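打印本页 | 用电子邮件转发

主题：Re: 双臂剥洋葱工位，指垫打滑，相机老是过曝

大家好，

先回上周那封信，原文我引在下面，省得大家去翻。

> 我们这边的工位也是 Trokari 的双臂，头部一个相机，台面是从旧厨房拆来的，墙上亮面砖。
> 现在两个毛病。一是右手指垫用不了多久就打滑，搓不动外皮，换新的能好一阵，然后又来。
> 二是一到下午画面发白，洋葱的边都找不着，手动降曝光以后左边又黑成一片。
> 另外想问一句，标定你们多久做一次？我们是出了问题才做，感觉不太对。
> 气路也偶尔漏，不过这个先放着。

看到“出了问题才做”我笑了，因为我们去年也是这么过来的，一直拖到十一月，左手伸过去抓洋葱，抓了一把空气，才老老实实把保养排进日程。下面按你问的顺序说，有些是我们 Plustville 这边的土办法，不一定适合你那台，挑着用吧。

先说指垫。你说换新的能好一阵，我第一反应是别急着换，先洗！洋葱外皮那层干膜特别爱碎，碎成小片以后混着汁水糊在指垫的纹路里，干了就是一层壳，滑得要命。我们一开始也以为是橡胶磨没了，抽屉里攒了一大堆“报废”的指垫，后来有一回温水泡了泡，拿软毛牙刷顺着纹路刷，装回去跟新的差不多。现在的规矩是每剥 100 个停一次，两只手的指垫全拆下来泡，换备用的一套上去接着跑。泡的时候别用洗碗机，也别用酒精，我们那批指垫被酒精擦过以后发硬，边上起裂口，这个是真的只能扔了。

装回去的时候留意一下方向，右手的指垫有一面斜口，斜口朝指尖。装反了也能扣上，声音还挺清脆，就是一搓皮就往外跑。我装反过不止一次（别问），所以现在用油漆笔在背面点了个白点。螺丝拧到指垫不晃就行，再紧下去指垫中间会鼓，接触面反而小了。

还有就是力。你没写左手的夹持力设的多少，我猜偏大。左手只管把洋葱托住，别让它转，活儿是右手指尖干的，贴着葱头下半截把干皮带起来，一片一片往外扯。左手一使劲，葱肉压出水，水一流到右手那边，什么指垫都白搭。我的做法是拿一个已经剥干净的小洋葱试，往下调，调到它刚要从手里滑出来，再往上加一点点，就停在那儿。红洋葱和黄洋葱我分了两套参数，红的外皮薄，容易扯断，右手的速度要再慢一点。

遇到拿不准的地方，我的习惯是自己先在台子上剥几个，慢慢剥，注意哪根手指在出力，什么时候换位置，然后再去改程序。听着很笨，可是比对着曲线猜快多了。人手剥的时候两只手是一直在微调的，左手会悄悄转一下葱头，让右手够到下一块没剥的地方。我们早先的程序里左手是死的，右手绕着走，绕到后面手腕就顶到限位，报警，复位，再来。改成左手转以后报警少了很多。 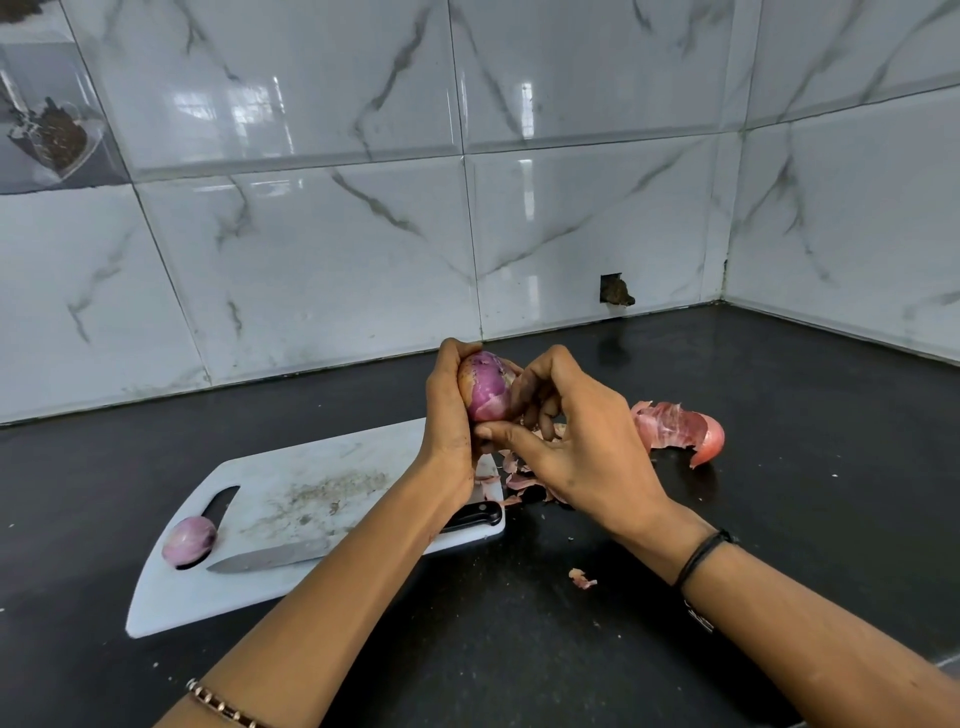

再说刀。我们的流程里切根是另外一步，刀平时搁在砧板上，刀尖朝左，刀柄朝右。这个方向是写死在程序里的，谁用完顺手换个方向放，右手下一轮就去抓刀刃了，指垫当场一道口子。你们要是也有这一步，建议开机检查单里头一条就写看刀。砧板也是，白塑料的用久了全是刀痕，碎皮卡在里面，颜色发褐，相机会把它当成没剥干净的皮，右手就很认真地去剥砧板……我们那次看着它剥了好几分钟砧板，又好气又好笑。现在砧板每班刷一次，刷不出来就翻面，两面都不行就换。

然后是你说的过曝。亮面砖是头号嫌疑，白砖带反光，窗户的光一条一条印在上面，自动曝光就跟着跑。你手动降曝光，亮的地方是好了，黑台面那边就全糊了，所以光调相机调不出来。我们试过的几样东西：

偏振片有用，但是装在头部相机上以后要重新标定，而且转一点角度效果差很多，最后用胶固定了。

窗帘最有用。说出来不值钱，就是一块灰色的遮光布，下午拉上，顶上的灯常开，全天亮度一个样。

把测光区域从整幅画面改成砧板那一块，这个改起来快，建议你今天就先改，窗帘可以慢慢买。注意白砧板本身也亮，所以曝光补偿要往上加一点，不然手指的阴影里什么都看不见。

在砖上贴哑光膜，我们贴过，水汽一熏边上就翘，翘起来的边又反光，撕了。

黑台面另有一个麻烦，灰、碎屑、干掉的水印在上面特别显眼，擦得不勤，检测框就到处乱飘。用微湿的布擦一遍，再用干布擦一遍，只用湿布的话水印更多。台面和墙砖接缝那条脏线我们一直没弄干净，索性在软件里把那一条屏蔽了。

标定。我们现在是开机以后热 26 分钟再做，天天做。热机这个数是我自己掐出来的，冷的时候肘关节那一节会慢慢走，走到后来就稳了，早做了等于白做。你那台多半不一样，可以开机以后让手臂反复去点同一个点，隔一会儿看一眼偏了多少，不再变的时候就是你的数。标定板用完放回抽屉里，平放，别竖着靠墙。我们原来那块就是靠墙靠弯的，弯得肉眼看不出来，害我怀疑了好久的相机支架。

顺便讲一下相机支架，头部那颗锁紧螺丝会松。搓皮的动作是一下一下的，振动不大但是没完没了。大约每 700 小时我会把支架整个拆下来，清掉旧的螺纹胶，重新上胶装回去，然后标定做两遍，两遍结果对不上就说明还有地方在动。平时检查很简单，手指轻轻推一下相机外壳，有一丁点儿晃就别开工了。

气路你说先放着，我还是插一句嘴，漏气和打滑有时候是一回事！我们手爪用的是 Mostametti 的小阀，供气设在 6 bar，有一阵子左手隔几个就松一下，查了半天指垫，最后是手腕那里的气管被扎带勒出了一道印，手腕转到某个角度才漏，停着查怎么都查不出来。后来是让手臂慢速转，我拿着肥皂水跟着它抹，（当然是在示教模式下，限速，使能握在另一个手里）这才看到冒泡。扎带现在全换成了魔术贴，松松地绑，管子在手腕那里多留一个弯。

碎皮的问题再啰嗦两句。剥下来的皮轻，飘得到处都是，别用气枪吹，一吹全进关节的缝里。我们用一个小吸尘器，软毛头，先吸台面再吸手腕的护套褶子。大块的卷皮用手捡掉，吸尘器的管子细，会堵。护套里面一个月翻开看一回，里面要是已经有粉了，多半是哪里破了个小口，用手电从里面照，黑着灯看，一下就找着了。

我们隔壁 Bailly 那条线剥的是蒜，护套换得比我们勤得多，他们说蒜皮更细，更能钻。所以你要是以后打算剥蒜，备件先多囤一点。

日常的单子我抄在下面，就是贴在控制柜门上的那张，字丑的原件就不扫了：

开机前：看刀的方向，看砧板，推一下相机，擦台面。
热机以后：标定，存记录，拿一个剥好的洋葱试左手夹持。
中间：指垫到数就换，碎皮随时捡，下午拉帘子。
收工：吸尘，泡指垫，关气，把两只手停到台面上方张开的位置，别压在砧板上。

收工那条里停手的位置挺要紧，指垫压着东西过一夜会有个坑，第二天前几个洋葱都剥得歪歪扭扭。

你要是方便的话把左手的夹持参数和测光区域的设置发上来看看，还有那台是老款控制器还是新款，两款的力控菜单藏的地方不一样，我怕给你指错了。列表里有没有谁用过硅胶以外的指垫？我手上有一小片聚氨酯的样品，搓干皮很好，一沾汁就不行，不知道是不是我选的硬度不对。

先写到这儿，那边在叫换指垫了。

打印本页 | 用电子邮件转发

相关主题
Trokari 老款控制器开机自检卡住
Mostametti 小阀消音器堵了怎么洗
哑光膜、喷剂、窗帘：亮面墙砖前的工位打光
求购：手腕护套，二手也行
Bailly 蒜线护套破损记录
标定板保存，平放还是悬挂
Plustville 备件拼单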